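Brostitbridge Toy Library
Minutes of the general meeting held on 12 Aug 2024 in the back room, Hegazy Hall

Chair: Lesego Xaba
Minutes taken by the secretary
Apologies were received from two members and are noted in the attendance book.

1. Minutes of the last meeting
Agreed as a correct record and signed. One spelling changed: the shelving supplier is Cilleck, with a C.

2. Matters arising
The lock on the tall cupboard has been replaced. The new keys are on the hook inside the kitchen door and there is a spare with the Chair.
The Flillitz marble run came back with parts missing. The family has looked at home and found most of them. Agreed to put it back on the shelf with a note on the lid saying what is short, and to make no charge.
The letter to the hall about the heater has had no reply. Secretary to write again before the weather turns.

3. Loans and members
There are 33 member families at present. Loans were down over the summer, as in other years. Jigsaws and dressing-up clothes have gone out most. The train sets have hardly moved and it was suggested they go on the low shelf by the door where children can see them.
A member asked whether loans could run to three weeks instead of two. Some discussion. Those on the desk felt that two weeks keeps things moving and that renewals are rarely refused. Left as it is, to be looked at again in January.

4. Shelving
Cilleck has quoted for two units to go along the wall where the folding tables are kept. The meeting liked the deeper of the two designs but was not sure it would clear the radiator. Chair to measure before anything is ordered. The folding tables will need somewhere else to live and the hall will have to be asked about that.

5. Soft toys
This took up most of the evening. The soft toys have been kept in bin bags under the stage and it is hard to find anything in them. Several bags have split. It was also said that the toys come out smelling of the stage, and parents have remarked on it.
Agreed that the bags will go and that cardboard boxes will be used until proper tubs can be afforded. Boxes are to be left open on the sorting table during the session and closed only when they go back under the stage. Small toys are to be kept apart from large ones, as the small ones sink to the bottom and are forgotten.
Each toy is to be looked over, front and back, before it goes into a box. Points to check are seams, eyes and noses, and anything sewn or clipped on, such as bows, ribbons and keyrings. Loose trimmings are to be stitched down or taken off. Toys with keyrings or metal parts will not be lent to under-threes – the Chair asked for this to be written on the box lids as well as in the folder.
Washing was discussed. Most can go through a machine in a pillowcase on a cool wash. Anything with a battery or a hard part inside is to be wiped by hand. Offers to take a bag home were gratefully received and a list is on the noticeboard.
A cover is to be put on the sorting table, as the top is rough and catches on plush.
It was proposed that 40 pounds be set aside for tubs, thread and labels. Carried, with one against, who felt that the tubs could be had for nothing by asking round.
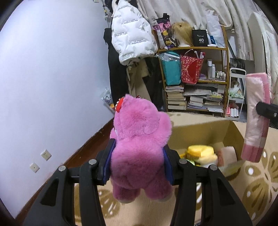

Item 5: pink soft toy with red bow, seen from the back, and one of the open boxes.

6. Autumn open morning
To be held in the main hall if it is free, otherwise in the back room. Tea and squash as usual. It was felt that last year's raffle went on too long and that fewer prizes would be better. A table of soft toys could be put near the entrance once the checking is done. Posters to go up at the school, the surgery and the bakery.

7. Any other business
The sign on the outside gate still gives the old opening hours. To be painted over.
A box of board games has been offered by a family moving away. Accepted with thanks, subject to checking for missing pieces.
Members were reminded to stack the chairs no more than six high – the hall has complained.

8. Next meeting
Date to be fixed when the hall has confirmed its autumn bookings. Shelving measurements and tub prices to be brought.

Signed as a correct record: ........................ (Chair)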